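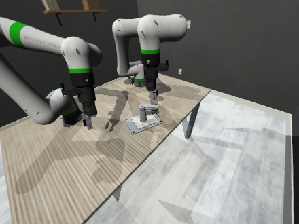 The Vestdale faucet fault was a failure in a two-arm manipulation benchmark run in simulation by Pladus, a robotics software firm, and later reported by its testing partner Rivadeneira. The task, turning the lever of a small faucet, was scored as solved in 992 of 1,854 trials. A review published in July found that 161 of those passes should not have counted. The faucet in the task is fixed to a gray rectangular plate on a wooden table, with the lever lying flat across the top and the gripper of the far arm hanging just above it. According to the review, the scoring script read the angle of the lever and never checked whether a finger was touching it.

Cause

Pladus first blamed the fault on a loose joint setting in the faucet model. With too little friction, the lever could drift open when an arm struck the mounting plate. Rivadeneira accepted this for some of the trials but said it did not explain the rest, in which the fingers had passed partway through the lever before the physics engine pushed the two apart. Pladus has described these cases as "contact artifacts." The term does not appear in its original test plan.

Safety claims

The benchmark drew more attention than its size deserved after Pladus cited it as evidence that the control software, sold as Cladwood, was safe to run with two arms in a shared workspace. Critics noted that the simulator logged collisions between an arm and the table but ignored collisions between the arms. A clean log therefore said little about the risk of one arm hitting the other. Pladus has said that a separate module handles this risk, but has released no test results for it.

Response

A patch raised the joint friction and added a contact check. Pladus called the matter closed on Mon 14 June of the following year. The corrected pass rate has not been confirmed by an outside group, and the older figure still appears in some sales material for Cladwood.

See also: Collision detection; Sim-to-real gap; Benchmark gaming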